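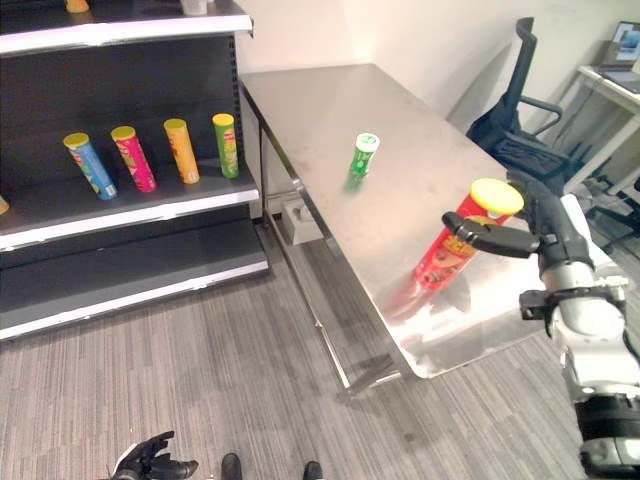 Four canisters on the middle shelf of a dark grey metal unit, with a steel table to the right.

The standard crisp tube is a composite can. Its body is wound from paperboard, lined with a thin barrier layer to keep out oxygen and moisture, closed at the bottom with a metal end and at the top with a peelable membrane. A plastic lid goes over the membrane. Each of those parts does its job well. Taken together they are awkward to recycle, and the packaging trade has spent a good deal of time and money trying to redesign them.

The difficulty lies in sorting. A paper mill wants fibre and will accept a small share of anything else. A metal reprocessor wants steel or aluminium with little attached to it. A tube with a crimped metal base is heavy enough in fibre to travel with the card and magnetic enough, if the base is steel, to be pulled out with the tins. Which way it goes depends on the plant and on how badly the tube was crushed in the lorry.

Porwood, a converter with a single winding line at Tanddale, began work in January on a tube with a paper base. The base is a pressed disc, glued into the body and curled under at the rim. In the first run of 434 tubes, 51 failed the leak test, nearly all of them at the curl. The glue was applied at the correct weight, but the board had been stored too dry and cracked as it turned. Conditioning the board overnight before pressing brought the failures down to 2 in a run of the same size.

Stacking strength is the next concern. A tube in a shipping case carries the cases above it, and a metal end spreads that load evenly around the wall. A paper end is less stiff. Porwood added one ply to the body to make up the difference, which raised the weight of board and slowed the winder slightly.
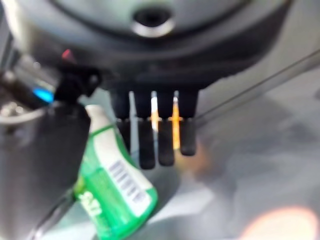

The lining is harder to change. Crisps go stale by taking up water and go rancid by taking up oxygen, and a paper wall on its own stops neither. Prindavier supplies a coated liner that replaces foil with a very thin deposited layer. It pulps more easily, but it creases badly, and every crease is a possible leak. The Farooqui process avoids the crease by laying the liner with a wider overlap at the seam, at the cost of more material.

Shelf life remains the deciding figure. The Tanddale tubes are at present rated for 83 days, enough for a local brand with quick turnover and too short for export. Work on the seam continues, and the next set of storage samples is due to be opened on Fri 26 July.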